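Iltari Bench Robotics Project
Progress report to the Alholm Fund: working rules for shared-table robot cells
Report date: 21 July 2019
Prepared by Garba Akinola, project lead

Purpose of this report

The grant agreement asks for a written update when the draft rules have been in use for one full work period. This report covers what was written, how the rules have been used at the Aser site, what had to change, and what we plan to do with the remaining money. Spending details are in the separate budget sheet.

Background

The project is writing a short set of rules for small workshops and labs that run two light robot arms at one table. Most of the guidance our partner sites had on hand was written for large machines behind fences. It was hard to apply to a tabletop cell where a person clears and resets the table between runs. Our rules are meant to sit alongside the maker's manual and the site's own risk assessment. They do not replace either one.

Work completed

The first draft was finished and sent to the Aser and Mughal sites. It has 30 rules in four parts: table layout, arm movement, handling of small items, and records. Aser has been using all four parts. Mughal has been using only the first two while its second arm is out for repair.

At Aser the draft has now been used for 400 logged runs. The task is moving small household containers and packages between the table and an open tray. We chose this work on purpose. The items differ in shape and in how they rest on the table, and several can roll, so weak rules show up quickly.

Table layout

Each cell now has a written start layout. The layout gives the tray a place between the two arms and says which items may lie on their sides. Operators set the table by hand and check it against the layout sheet before enabling either arm. Both arms have to be stopped before anyone reaches over the table.
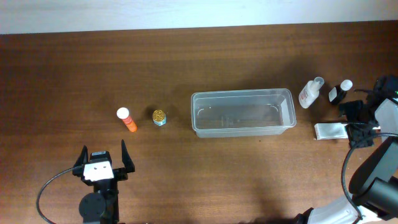 Arm movement

The draft first said that only one arm could be over the table at a time. This was simple to follow but too strict to be useful, as it ruled out most two-arm work. The revised rule splits the table into a left zone, a right zone, and a shared zone over the tray. Either arm may move in its own zone at any time. Only one arm may enter the shared zone, and the other must be fully out of it first.

The minimum gap between grippers is set at 80 millimeters. The control software stops both arms if the gap gets smaller than that. Operators are not allowed to change this value during a shift. A change needs a signed entry from the site lead and a test run with no items on the table.

We also added a rule on cables. Any cable that hangs in a loop near a gripper must be checked through the full range of wrist motion before the first run of the day. The earlier wording said only that cables should be "kept tidy," and the operators told us they did not know what that required.

Handling of small items

Containers used in the cell must be closed, and the contents must be listed on the layout sheet. Glass is allowed only with the site lead's approval. An item that rolls off the table is left where it is until both arms are stopped. Dropped items are checked for cracks and loose caps before they go back into use.

Grip force limits are set by item type. Soft bottles and thin packages have the lowest limit. This part of the draft took the most time and is still not finished. Aser and Mughal use different gripper pads, and a limit that works with one pad may let an item slip with the other. For now each site keeps its own table of limits.

Records

Operators fill in one line per run and a longer note for any stop they did not plan. There were 8 unplanned stops in the logged runs. Five came from the gap rule, two from a loose cable connector, and one from an operator pressing the stop button after a bottle rolled toward the edge. There were no injuries and no damage to either arm.

The stop notes vary a lot in quality. Some give the arm, the zone, and the item. Others say only "stopped, restarted." We have replaced the blank box on the form with set fields and will review the results at the next site visit.

Problems and delays

The repair at Mughal has put the comparison between sites behind schedule. We had planned to report on both sites here and can report fully on only one. The translated operator sheets are also late. The text is done but the zone drawings have to be redone to match the revised movement rule.

Next steps

Mughal will start on the full set of rules when its second arm is back in service. We will finish the grip force section after both sites have tested the same pads. The second draft is due to the Fund in October, with the translated sheets attached.

We ask the Fund to approve moving the unspent travel money at Aser to the purchase of matching gripper pads for both sites. The total grant amount would stay the same.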